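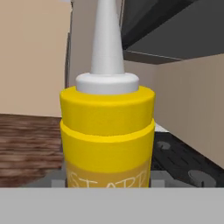 Mustard squeeze bottle, computer render. Yellow body, white collar and nozzle.

Colbridge Condiment Labels and Recipes: read me first

Hello, and thank you for downloading the Colbridge collection. It is a set of typed-up recipes, label wordings and kitchen notes to do with mustard, pickles, chutneys and bottled sauces, gathered from households and small shops in and near Colbridge over a good many years. I have tried to put everything you need in this one file, so it goes on a bit. If you only want to know what the columns mean, skip down to "What is in the files" and come back to the rest with a cup of tea.

Last updated: Tuesday, August 25, 2026
Maintained by: Rhea Mercado
Original card index by: Erlinda Umali

Where it came from

The heart of the collection is Erlinda's card index. She ran a grocery on Garba Street and had the habit of asking customers how they made things, then writing the answer on the back of an order card before it went out of her head. There were 2,275 cards when I was handed the boxes, filed by main ingredient, except for the mustards, which had a box to themselves and no order at all that I could make out. I have kept her numbering anyway, as she still refers to cards by number and I would never hear the end of it.

The rest, 613 entries, came from handwritten notebooks lent by families in the Pralmont end of town and from old labels soaked off jars. That makes 2,888 entries altogether. Of these, 807 are mustards or have mustard as a main ingredient, which says a lot about Colbridge and possibly something about Erlinda.

What is in the files

recipes.csv
One row for each entry. The columns are:
entry_id: the card number, or a number beginning with P for the Pralmont notebooks and L for labels
title: as written, spelling and all
kind: mustard, pickle, chutney, relish, sauce, ketchup or other
ingredients: separated by semicolons, in the order the writer gave them
method: typed out in full, or left blank where the card gave none
keeps_for: what the writer said about storage, in their own words
notes: anything scribbled in the margin

labels.csv
The wording from jar and bottle labels only. Line breaks are shown with a forward slash. Where a word was too faded to read I have put [faded], and where I had a fair guess I have put the guess in square brackets with a question mark after it.

measures.csv
A small table of household measures and what we believe they came to in grams or millilitres. Please do read the section on measures before you trust it.

Both of the big files are plain text with commas, saved as UTF-8, and they open happily in any spreadsheet program. One warning: some spreadsheets will see "1/2" in the ingredients column and turn it into a date. Bring that column in as text and you will be spared a very odd recipe for piccalilli calling for the first of February in vinegar.

Measures

This part gave me the most trouble. A "cup" in Erlinda's cards is a particular teacup, which she still has, and I measured it with water three times over. A "cup" in the Pralmont notebooks could be anything. Where I knew the household and could ask, I did, and the answer is in measures.csv. Otherwise the measure stands as written — I thought it better to leave a gap than to fill it with a number I had made up.

"A Hisiveck" turns up quite often too. Hisiveck was a local bottling works, long closed, and people used its small sauce bottle as a measure in the kitchen. We have only one whole bottle to go by, so treat that figure kindly.

Things to be careful about

These are records of what people wrote down, and they have not been tested for safety. Some of the older pickles use far less vinegar than anyone would advise now, and 106 entries give storage times that I would not follow myself. They are marked with the word CHECK at the start of the notes column. A missing CHECK does not mean a recipe is safe, only that I did not spot anything. If you want to cook from the collection, please compare it with up-to-date advice on preserving, and take care over garlic in oil in particular.

There are repeats. The same green tomato chutney appears under several names, and I have left each one in, because the small differences are half the pleasure. If you are counting recipes for any sort of study, you will want to decide for yourself what makes two of them the same.

Names of living people have been taken out of the titles and notes unless they asked to be left in. "Auntie's hot mustard" was allowed to stay, there being a great many aunties.

Using and sharing

You are welcome to copy, print, translate and cook from the collection, and to put parts of it in a newsletter or a book. Please mention the Colbridge collection and Erlinda Umali's card index when you do. We would rather the Pralmont entries were not sold on their own, as the families lent their notebooks on that understanding.

Corrections

I am always glad of them. Send the entry_id, the column and what you think it should say, and if you can tell me how you know, so much the better. I go through them in batches, usually in November once the chutney is done, so please be patient if you write in the summer. Still outstanding are cards 411 to 419, which got wet, and the second half of a horseradish mustard that stops at "then add the".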